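Leson Straw Lids – data card

What this is

A small collection of recordings about one kitchen job: getting a metal straw in and out of the lid of a big plastic drinking cup. Hae-won Yoo put the object list together and I wrote the notes. The name comes from the folder it was first saved in and has nothing to do with any cup maker.

Why straw lids

The people at Plusdale who asked for this set described it as "covering drinkware." I don't think it does. It covers lids that take a straw, of which we had 3, and it covers them on a tabletop in one room. Anyone who needs mugs, bottles or wine glasses should look elsewhere. What it does have is a lot of attention paid to the part most people wash badly, the soft stopper and the hole it belongs to.

The lids

Lid A is clear plastic with raised ribs. Its gray silicone stopper has a plug at one end, a ring at the other and a flat hinged strap between the two. The ring goes around the straw opening. In the notes we call the upright end "plug" and the flat end "ring," and we stick to that even where an earlier label said "cap" for both.

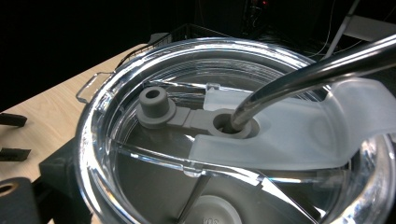 Lids B and C

Lid B has a slider and lid C has a plain hole. They are less interesting and I would have left them out, but Yaowalak Yimyam argued that a set with a single lid would teach people about that lid and nothing else. Fair enough. I am not convinced that three is much better.

Labels

Each recording has one of 5 labels:

straw_in
straw_out
plug_open
plug_closed
unclear

Use "straw_in" only when the straw passes through the opening. A straw leaning on the rim is "straw_out". If glare on the plastic hides the opening, the label is "unclear" – please don't guess from the angle of the straw, which I have seen done.

Known problems

Clear plastic on clear plastic is hard to label. Two of us went over the same 55 recordings in March and disagreed most often on whether the plug was seated or just resting on the lid. We kept both answers in the notes column.

There is no claim here about leaks. The maker's leaflet for lid B says spill-proof and we did not test it. "plug_closed" means it looks closed, no more.

Cleaning between sessions

Pull the stopper off, wash it separately, run a brush through the straw, and put the ring back flat. A twisted ring changes how the straw sits.

Changes

Version 2 renamed the labels and dropped the old "cap" column. Version 1 should not be used.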